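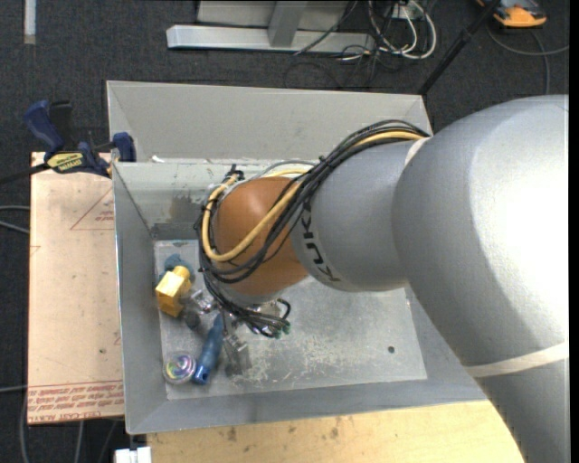
Progress report: bin-picking cell, setup and upkeep

4 min read

Search this site Enter keywords Go

Prepared for Prustasis by Reece Pilkington, September 2025

Where the cell stands

The cell runs. I would not go further than that yet. The plan you approved had it picking unattended by now, and it still needs a person within reach of the stop button for every session. Most of the delay comes from the outside of the arm – the cables, the hose and the fingers – and very little of it from the software, which took up most of the original budget.

We logged 118 picks under the Korkine test procedure in the last block. Nearly 80 of them ended with the item clear of the bin. Murakami, who supplied the grasp planner, would like that number reported as a success rate. I have asked them to wait. The items were ones we chose, and we put them back by hand between runs.

Cables and hose

The black cable bundle and the yellow hose still run together over the outside of the wrist. This was meant to be temporary. Routing them that way saved a week in the spring and has cost more than that since, because the loop has to be long enough for the wrist to turn and short enough to stay off the bin wall. We have not found a length that does both in every pose.

The lower wiring at the gripper is worse. It hangs in a tangle beside the mount, and the green-tipped connectors are hard to trace when a signal drops out. Four stoppages in this period went back to that spot. Each was cleared by reseating a connector, and I don't count that as a repair. The wiring needs to be cut to length, labeled and tied down. Vudura quoted for a proper dress pack, and I think the quote is high, but I no longer think we can do without one.

Gripper fingers

The slim fingers reach well into corners. They also bend when they meet the floor of the bin, and the floor is already well scratched. I am not convinced the height limit in the controller matches the real height of the floor. We have raised the limit twice by a small amount and both times lost picks on flat items. The next step is to measure it again from the base, with the bin clamped, before anyone touches the number.

Bin and fixturing

A bar clamp is holding the corner of the bin. It works for trials and should not be in the final cell. The bin can be set back at a slightly different angle after cleaning, and then the calibration is off without any warning on screen. Fixed stops have been drawn up. They have not been made.

Clear and shiny items remain the hard ones, and we keep them in the test set for that reason. Murakami's update was supposed to help with these. On 23 repeat attempts I saw no difference that I would put my name to.

Upkeep

The daily check is now written down: hose, cable ties, finger tips, bin position, then one slow cycle at reduced speed. It gets done on most days. The sheet has gaps, and I would rather show you the gaps than fill them in afterward.

Request

Please release the second payment for the dress pack and the fixed stops only. I would hold the software extension until November, when the rewired gripper will have had enough hours on it for the stoppage log to mean something. If the stops slip again I will send a short note with the new date.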